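Sorting Cords with Marites Manalastas

I went to see Marites Manalastas about cords. Not a glamorous errand, I know, but I have a drawer at home that I can no longer close, and three different readers wrote in last July to say I should talk to her. She runs the tidying evenings at Olside, and she has strong feelings about baskets.

"People buy the boxes first," she told me before I'd even got my coat off. "They come home with a stack of lids and dividers and then they sit there and wonder what goes in them. I say get it all out on the floor. Look at it. Then go find your baskets."

Her own are the cheap plastic kind with holes all over, the sort you'd use for onions. She likes holes because you can see what's in there without lifting anything down (and because dust falls through, she says, though I have my doubts about that one).

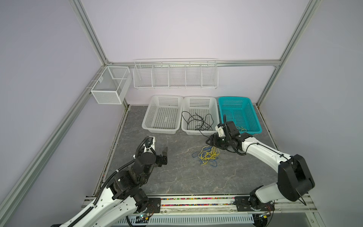

I asked her how she decides what goes with what. I was expecting a system with labels, maybe a chart. She laughed at me!

"Color. That's the whole thing. Black with black, yellow with yellow, blue with blue. You could do it by what it plugs into, and my friend Adoración does, and she spends her entire life reading tiny print on plugs. I'm looking for the black one, I go to the black basket. Done."

Adoración Pastor teaches the other half of the evenings over at Amside, and the two of them have been arguing about this for 20 years. I called her afterward to get her side. "Marites has a lovely row of baskets and no idea what's in them," she said, very cheerfully. "Write that down."

So I did. But I have to say I'm with Marites here, at least for string and thin cord, where there's no plug to read anyway. And she does have one rule that both of them agree on, which is that the brighter basket goes at the end of the row. White, white, teal. Your hand learns it. She keeps yellow in the teal one, and after an hour I was looking that way without thinking.

"And don't fuss over the coils," she said. "Everybody wants the pretty figure eight with the little tie. If you've got the patience, fine, wonderful. I don't. A loose loop in the right basket beats a perfect coil on the kitchen counter."
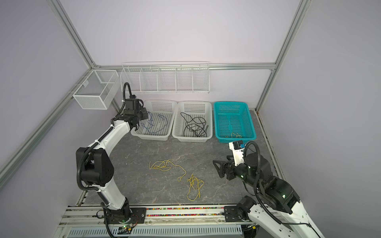 What about the wire racks, though? I'd been wanting to ask. I own one, a Tamura, with compartments, and I have never known what to do with it. Mine collects mail.

"Leave it empty for a while," she said. "I mean it. Hang it up where you can reach and don't put one thing in it until the floor is clear. If you fill the rack first, you've only moved the mess up the wall."

She gives it 2 weeks. By then, she says, you'll know which things you keep reaching for, and those get a compartment. Everything else stays down in the baskets. I told her my mail would never survive that, and she said my mail was a separate conversation.

We got onto black cable next, which is her least favorite. It's heavy, it grabs hold of itself, and it always seems to take up more of the basket than it should. Her advice is to leave the knots alone on sorting day. "Sorting is sorting. Untangling is another job, for when there's something good on the radio."

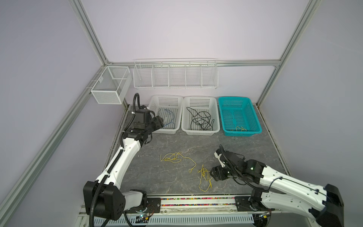
By Lena Birch, Home and Household
20/05/2024

Yellow string is a different story. She loves the stuff. She buys it by the spool from Zumutex and uses it for tomatoes, parcels, a cabinet door that won't stay shut. It also gets everywhere, so she picks it up last, when the other colors are put away and it has nowhere to hide.

"Grab it from the middle," she said. "You go for the end, you drag it all the way across the floor and it picks up a friend. Get the middle, lift, drop it in."

I tried it at home that night with the contents of my drawer. I didn't have a teal basket, so I used a salad spinner, and I'm sure I'll hear from both of them about that. The drawer closes now, if you lean on it a bit.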